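Stondix Guesthouse Booking Terminal, Model 471

Overview

The Stondix 471 is a counter-top check-in and booking terminal for homestays, village guesthouses and small lodges. It records arrivals, assigns rooms, prints receipts and keeps a running balance for each host household. The terminal works without an internet connection and sends its records when a mobile signal is available.

The standard software license covers up to 34 host households under one village account. Larger groups can link two terminals by cable, with one acting as the main unit.

Room rotation

Many homestay groups assign guests to member houses in turn. The 471 stores the rotation order and proposes the next available house at each check-in. The operator can accept the proposal or skip a house for one turn. A skipped house keeps its place in the order. Houses closed for repairs or family events are set to Inactive and return to the end of the list when reopened.

Rates are set per bed, per room or per house. Meals, guide fees and the village entry charge are entered as separate lines, so the host share and the group share print separately on the receipt. 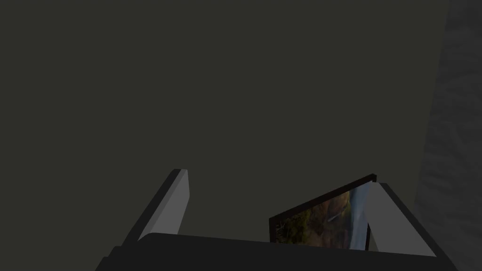 Power and battery

Input is 12 V DC through the supplied Soriano adapter or directly from a solar charge controller. The internal battery runs the terminal for a full working day with the screen at medium brightness. Printing shortens this — heavy receipt use should be planned around charging hours. When the charge falls below the reserve level, the printer is disabled and check-in continues on screen only.

Do not connect the terminal to an unregulated generator output.

Records and reports

The memory holds 1587 guest entries before the oldest must be exported. Export is to a USB drive or by mobile data. Monthly reports list guest nights by household, nationality and length of stay. Reports open in any common spreadsheet program.

Guest ID numbers are stored in encrypted form and can be viewed only with the manager code. The default code must be changed at first start-up.

Specifications

Screen: 7 in. touch panel, matte
Printer: thermal, 58 mm paper
Weight: 145 oz with battery
Ports: USB-A (2), 12 V DC, terminal link
Mobile data: 4G, SIM not included
Menu languages: English, Nepali, Hindi, Spanish

In the box

Terminal, Soriano adapter, solar input lead, two rolls of receipt paper, wall bracket, printed quick guide.

Accessories

Flasteck dust cover, for counters near kitchens or unpaved roads
Flasteck spare battery, same type as the internal unit
Stasden link cable, for two-terminal setups

Service

Firmware is updated each April, before the start of the new price year. Updates install from a USB drive and do not erase guest records — an export beforehand is still recommended. For group pricing and repair returns, contact Jocelyn Ignacio at the Stondix lodging desk. Include the serial number printed under the battery door.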